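Parts reference for the Prelano kitting bench, maintained by Eun-ji Ma. Covers the small electrical parts only; housings and fasteners are in the Kerinbridge file.

## Part classes

| Class | Label | Notes |
|---|---|---|
| Harness | `harness` | Twisted leads, connector at the end |
| Motor | `motor` | Small vibration motor, silver cylinder, black and red wires |
| Board | `board` | Red, round, central hole |

## Harness

Each harness is labelled as one item, connectors included. Don't split the leads into separate labels, even where they part before the housings. Colour goes in the `lead_colour` field and connector colour in `conn_colour`, one entry per connector.

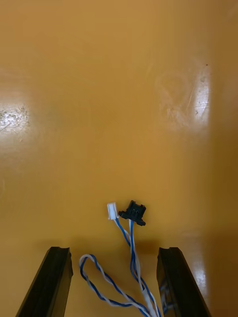

*Blue and white twisted leads with one white and one black connector.*

Loops in the wire count as part of the item. If a loop crosses a second harness, label both and set `overlap` to 1.

## Bench layout

Parts are kept by class in yellow plastic bins. The kit is put together in a stainless steel tray lined with white paper, placed between the two columns of bins. Replace the paper when it creases – small white connectors are hard enough to find on it when it's flat. 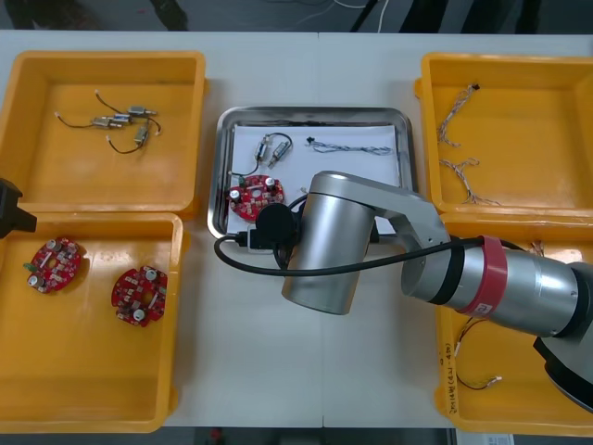
Motors tangle in the bin and should be lifted out by the body. Pulling on a lead tightens the rest of the cluster and can strain the joint at the motor. Boards go in the tray flat, with clear space on all sides.

## Fields

- `part_id`: integer, 1 to 900
- `class`: one of the labels in the table
- `location`: `bin`, `tray` or `table`
- `lead_colour`, `conn_colour`: text, lower case, blank for boards
- `overlap`: 0 or 1

## Known issues

- Part IDs below 202 were carried over from the Humphreys list and use the old spelling `lead_color`. Convert before merging.
- Loose connectors have no class yet. Log them under `harness` with `part_id` left blank.
- Shiny surfaces can hide the edge of a white housing. Check these entries by hand.

## Changes

October: added `overlap`, removed 12 duplicate entries from the Bano batch.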